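Pridis opens teaching bench for gear assembly at Peltonside

By Wanda Wieczorek | January | Workshop and Automation
Filed under: Robotics, Small manufacturing, Training

Pridis, a small company which builds assembly cells for gearbox repair shops, has started to teach its robots by remote control at its site in Peltonside. The work began in January and the first task is a simple one for a human hand: take a small bevel gear and put it on a peg.

The operator does not write a program. She sits at a control station, moves the arm from there and watches the camera pictures on a screen. Every attempt is saved together with the movement of the joints, and later the robot is trained on these recordings. 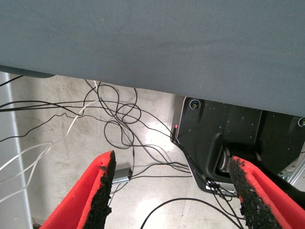
"People think the difficult part is the robot," said Suha Aoun, who leads the teaching work at Pridis. "For me the difficult part is to do the same thing again and still do it a little differently. If I always come from the same side, the robot learns only this side."

The company wants to collect 1,000 demonstrations before it begins the first training. One operator works for 60 minutes and then must take a break, because tired hands make movements that the company does not want to keep. Attempts with a long pause in the middle are also removed.

For this first task the parts are a round steel plate with a hole in the center and a short upright peg, and the gears that have to be moved. The starting places of the gears are changed between attempts. Sometimes a gear begins on the plate, sometimes beside it. 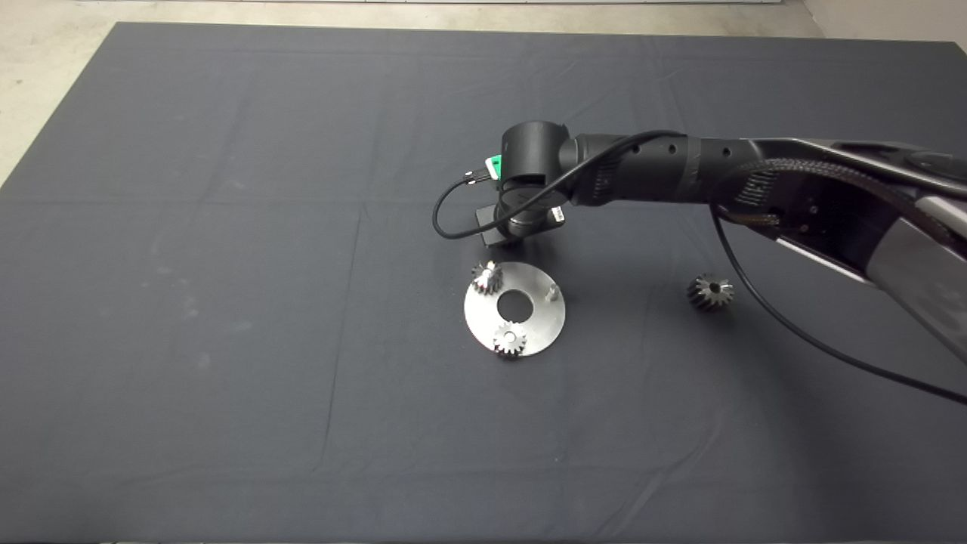
The arm over the steel plate at Peltonside. Two of the bevel gears are on the plate and the third is on the cloth.

The customer for the project is Ostrowski, a repair shop that receives gearboxes in small batches and until now has sorted and mounted the gears by hand. According to Pridis, a classic fixed program was tried there and given up, as the parts seldom arrived in the same position two times.
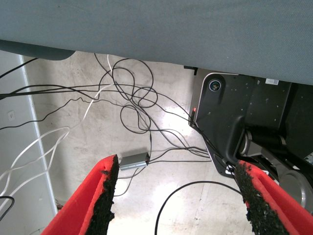 Good demonstrations depend also on the fingers of the gripper. Pridis uses different fingers for different parts and asks its operators to look at them before each session. A red pair has rough black pads on the inner sides, and the tips of these pads are already frayed. Aoun said that a worn pad is not always a reason to stop, but the operator should write it in the session notes - otherwise it is hard to understand later why a grip looks different in the recordings.

The recordings are stored and labeled with Cumurow, a software tool that Pridis also sells separately. It lets a second person look through the attempts and mark each one as good, usable or bad. Aoun said this second look takes more time than she had expected, and the company is now training 2 more people to do it.
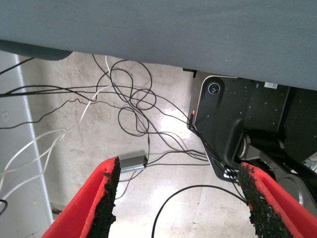 View between the red gripper fingers, with cables on the floor and the black base at right.

Pridis plans to show the first results to Ostrowski in 9 weeks. If the shop is satisfied, the next task will be to put a washer on top of the gear, again taught by remote control. The price of the finished cell was not given.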